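Stalby Community Help > Home & Laundry

Gray cleaning cloths with the sewn edge, how do you fold them so they stay flat??
Posted by pangikau, January 8, 2024
146 views

Ok so quick one. I got a stack of those gray fuzzy cloths, the speckled kind with a thin binding sewn around the edge. 9 of them. Folding them on the table before they go in the drawer and they will not lie flat. The binding goes wavy, corners don't meet, and by the time I have a pile it leans over and falls.

Tried halves then halves again. Tried thirds. Tried smoothing the bottom edge first, which helps for like a minute. Drawer is shallow so rolling is kind of a last resort. Also does it matter which side the fuzz faces? Probably not but asking.

Two pics, same table.

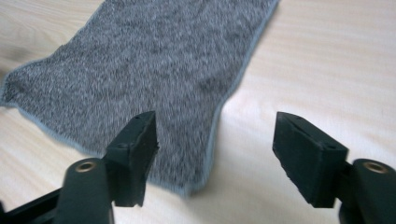
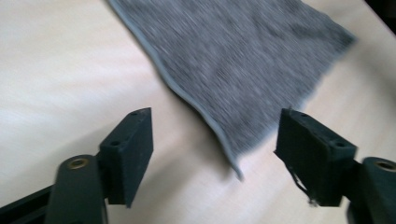

Gray cloth on the table, bound edge not straight in either one.

Wash is warm, regular detergent, no softener. Dryer on medium, usually forget them in there till the next day. Thanks in advance, typing this between loads.

wurkard_laundry
2633 posts

The forgetting them in the dryer part is your problem, or most of it. Binding and cloth don't shrink the same. Binding pulls in tighter, cloth has nowhere to go, so you get the wave. Mine did it too.

What I do now:
Low heat, take them out a little damp.
Lay one on the table, fuzz down. Pull opposite corners, gently, then the other two. Don't yank the binding itself.
Run your palm from the middle out to the edge.
Let it sit until it's dry, then fold.

For the fold, ignore the binding. Line up the corners and let the edges do whatever. Halves, halves again, folded side toward the front of the drawer. If a corner sticks out tuck it under — no one sees the bottom one anyway. Stack of 7 max in a shallow drawer, more than that and it slides no matter what you do.

Fuzz direction, I go fuzz in on the last fold becuase it grabs itself and stays shut. If yours is fuzzy both sides then skip that.

Already badly wavy ones might not come all the way back. Been washing mine low since May and they're better, not perfect.

drawerfull

just roll them. stand them up on end in a shoe box lid. done in two minutes

pan_and_broom

Would not iron if that was your next idea. A lot of these are polyester and the pile goes shiny and flat, ask me how I know. Check the tag first, if theres still a tag.

Agree with the damp thing above. I put a heavy cutting board on the pile overnight, works ok on the middle, less on the corners. For the really bad ones I snipped the binding off and they shed all over, so don't do that either unless they're going in the garage.

Rolling is fine if the drawer is deep enough, but OP said shallow — measure it before you roll all 9.

pangikau

Thx all. Next load is going on low, setting a timer this time. Will try the corner pulling on the worst two and see. Cutting board too if I can find the big one.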